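Ticket 745 : taux de réussite en simulation trop beau, puis trop laid
Projet : Prokopenko (manipulation en cuisine simulée)
Composant : évaluation / rendu
Ouvert par : N. Sheehan
Ouvert le : 3 août 2024
Priorité : haute (était « basse » jusqu'à ce que quelqu'un lise le tableau 2 de l'article)
État : résolu, avec une réserve

Résumé

La politique entraînée en mai atteint 70 % de réussite sur la tâche « ouvrir le tiroir » avec le banc d'évaluation de Vallville. Avec celui de Hinville, mêmes poids, même configuration, mêmes graines, elle atteint 9 %. Les deux équipes affirment n'avoir rien touché. Je classe cette affirmation parmi les résultats non reproductibles.

Comportement attendu

Deux machines, un fichier de configuration, un seul chiffre. À quelques épisodes près, je ne suis pas une intégriste.

Comportement observé

Sur Vallville, le bras s'approche, saisit, tire. Sur Hinville, il s'approche, hésite à une distance respectueuse de la poignée et y reste jusqu'à la fin de l'épisode. Le journal ne signale aucune erreur. Le journal est d'ailleurs d'une sérénité remarquable depuis le début de cette affaire.

Étapes pour reproduire

1. Récupérer la branche d'évaluation et les poids de mai.
2. Lancer la série complète sur la cuisine Hirkalberg, variante mur de pierre et parquet.
3. Enregistrer les vues de toutes les caméras à chaque pas, y compris celle du poignet, désactivée par défaut pour économiser le disque.
4. Comparer les taux de réussite, relire le fichier de configuration, le relire à voix haute.

Ce qui a été écarté

Les graines. Identiques. J'ai vérifié les positions initiales du bras et des meubles, elles coïncident jusqu'à la dernière décimale stockée.

Le pilote graphique. Versions différentes sur les deux sites, évidemment. J'ai aligné Hinville sur Vallville : 9 %. J'ai aligné Vallville sur Hinville : 70 %. Une demi-journée que personne ne me rendra.

La physique. J'ai rejoué en boucle ouverte, sur Hinville, les actions enregistrées à Vallville. Tous les tiroirs s'ouvrent. Le simulateur sait donc ouvrir un tiroir, c'est la politique qui ne veut plus. À partir de là, le problème se trouve forcément dans ce qu'elle reçoit en entrée.

Les textures. Hypothèse favorite du canal de discussion, où l'on soutient depuis deux ans que tout vient des textures. La variante Hirkalberg est chargée en matière de briques irrégulières et de lames de parquet, et le réfrigérateur en inox prend la lumière différemment selon le moteur de rendu. J'ai donc tout remplacé par un gris uni sur les deux sites. Les deux taux baissent un peu, l'écart reste. Les textures sont innocentes, ce qui n'a convaincu personne sur le canal.

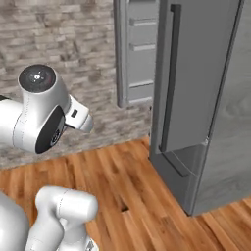
Journal des vérifications

Entrée 1. Comparaison des vues extérieures, pas à pas. Différence moyenne par pixel négligeable entre les deux sites. Si la politique ne regardait que ces caméras, elle se comporterait pareil partout. J'ai failli fermer le ticket sur cette base en accusant un problème de mémoire tampon, explication qui présente l'avantage de ne pouvoir être vérifiée par personne.

Entrée 2. Ablation des entrées. J'ai masqué les caméras une par une, sur Vallville, là où les choses marchent. Sans les vues extérieures, la réussite baisse modérément. Sans la vue du poignet, elle s'effondre et se retrouve au niveau de Hinville. J'ai relancé, même résultat. Pour mémoire, la section « Méthode » de notre article indique que la caméra du poignet « apporte un complément d'information local ». C'est une façon de le dire.

Entrée 3. Même ablation sur Hinville. Sans la vue du poignet : 9 %. Avec : 9 %. Autrement dit, sur Hinville, la caméra du poignet ne sert à rien du tout. Elle est branchée, elle produit des images, la politique les reçoit, et cela ne change strictement rien au résultat. C'est le premier indice honnête de tout ce ticket.

Entrée 4. Lecture du code de chargement des caméras. La transformation entre le poignet et la caméra est lue dans la description du robot, puis corrigée par un décalage défini dans la configuration d'évaluation. Ce décalage est exprimé en degrés. La fonction qui le reçoit attend des radians. Un commentaire placé juste au-dessus précise « attention aux unités ». Son auteur a donc fait attention, puis est parti déjeuner.

Entrée 5. Question légitime : pourquoi Vallville fonctionne-t-il malgré tout ? Parce que Vallville utilise une copie locale de la fonction, modifiée avant l'entraînement pour convertir les unités, et jamais remontée dans la branche commune. « Rien touché » s'entendait donc au sens large. L'entraînement ayant aussi eu lieu à Vallville, la politique a appris avec la bonne caméra et n'a rencontré l'autre qu'à Hinville.

Entrée 6. Le décalage en question vaut 15. Quinze degrés, c'est une légère inclinaison vers les doigts. Quinze radians, une fois retirés les tours complets, c'est une caméra qui a fait deux fois le tour d'elle-même et s'est arrêtée ailleurs. Je salue la politique, qui a tout de même ouvert quelques tiroirs dans ces conditions.

Entrée 7. Pourquoi l'inspection visuelle n'a-t-elle rien donné ? Parce qu'une vue de poignet est déjà bizarre quand elle est correcte. Le doigt de la pince barre tout le bas de l'image, le plan de travail part en diagonale, le reste est gris sur gris. Deux collègues et moi avons fait défiler des vues de ce genre sans sourciller, en hochant la tête à intervalles réguliers.
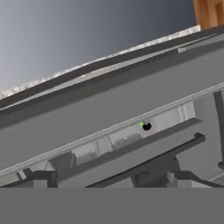
Entrée 8. Pour ne plus dépendre de nos hochements de tête, j'ai écrit un test qui se passe de l'œil humain. On place une mire virtuelle à une pose connue devant la pince, on la projette avec la transformation réellement utilisée par le rendu, et on compare à la position attendue dans l'image. Si l'écart dépasse un seuil, l'évaluation refuse de démarrer. Sur Hinville, la mire était tout simplement hors champ. Sur Vallville, elle tombait à sa place.

Correctif

La conversion d'unités est remontée dans la branche commune. Le champ de configuration a été renommé pour porter son unité dans son nom, ce qui a suscité neuf messages sur la laideur du nouveau nom et aucun sur la pertinence du changement. L'ancien nom provoque désormais une erreur explicite. La copie locale de Vallville est supprimée ; il a fallu demander deux fois.

Le test de la mire tourne au démarrage de chaque évaluation, pour toutes les caméras, même celles dont l'article dit qu'elles sont complémentaires.

Résultat après correctif

Hinville, série complète : 70 %. Vallville, série complète, sans sa copie locale : 70 %. J'ai relancé chaque série une seconde fois par superstition, sans surprise.

Réserve

Le correctif rend les deux sites cohérents. Il ne rend pas la politique robuste. Une caméra de poignet mal orientée suffit à faire tomber la réussite au plancher, et sur un vrai bras, une caméra de poignet finit toujours par bouger : une vis, un câble qui tire, un choc contre un placard. Nous avons donc mesuré par accident une sensibilité que nous aurions dû mesurer exprès. Je propose d'en faire une vraie expérience, en perturbant l'orientation par petits pas sur chaque axe et en traçant la réussite en fonction de l'écart. Le code existe, puisque le bogue en était une version rudimentaire avec un seul point sur la courbe.

Il faudra aussi reprendre la phrase du « complément d'information local ». L'ablation de l'entrée 2 dit autre chose et devrait figurer dans l'article, tableau compris.

Commentaires

Vallville, évaluation : On confirme pour la copie locale. Elle était censée être temporaire.

N. Sheehan : Elle l'a été. Depuis mai, c'est fini.

Hinville, rendu : Est-ce qu'on relance aussi les autres tâches ? Les placards utilisent la même configuration de caméra.

N. Sheehan : Oui, toutes. Les chiffres de placards de Hinville sont à jeter, même ceux qui nous arrangeaient. Surtout le graphique en couleurs.

Hinville, rendu : Il est déjà dans les diapositives de la présentation.

N. Sheehan : Alors il est à retirer des diapositives. Je laisse le ticket lié à celui de la présentation.

Vallville, évaluation : Le test de la mire échoue chez nous sur la caméra extérieure gauche. Écart faible mais au-dessus du seuil.

N. Sheehan : Ouvrez un ticket séparé, s'il vous plaît. Et avant de me dire que rien n'a été touché, regardez s'il reste des copies locales.

Vallville, évaluation : Il en reste une.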